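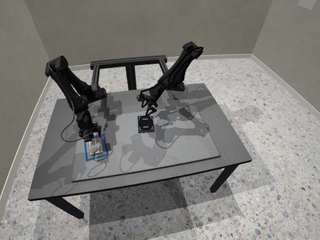 Figure 3. Simulated view of a gray table with two black robot arms along its far side.

4.2 What counts as a big game?

I went back and forth on this one for most of April. My first idea was to call any playoff game of 28 points or more a big one, and that sounded fine until I ran it on the Plaklow box scores. Their guards shoot a lot. Half the roster ended up with a big game, including a backup who got most of his points after the result was settled, and I didn't want him sitting next to the people who carried a series.

So I moved the line. A game now has to beat the player's own regular season average by a clear margin, and the points have to come while the score is still close (see Section 3 for how I define close). Haziq Tjoa, who kept the Zinimard records long before I got to them, thinks I'm too hard on centers here, and he may be right — they tend to score early and then sit with foul trouble.

The best night in the whole set is still a 41-point game for Brolleo, and it passes under either rule. The second best is more of a headache. It's listed as 39 in the league book and lower in the newspaper, and I've gone with the league book because it has the free throws written out one by one. Yusof is missing a full round of box scores, so I left that team out of the rankings but kept it in the shooting tables.

Overtime points count the same as any others. I tried scaling them by minutes played and the order at the top didn't change, so I dropped the idea and kept the raw totals.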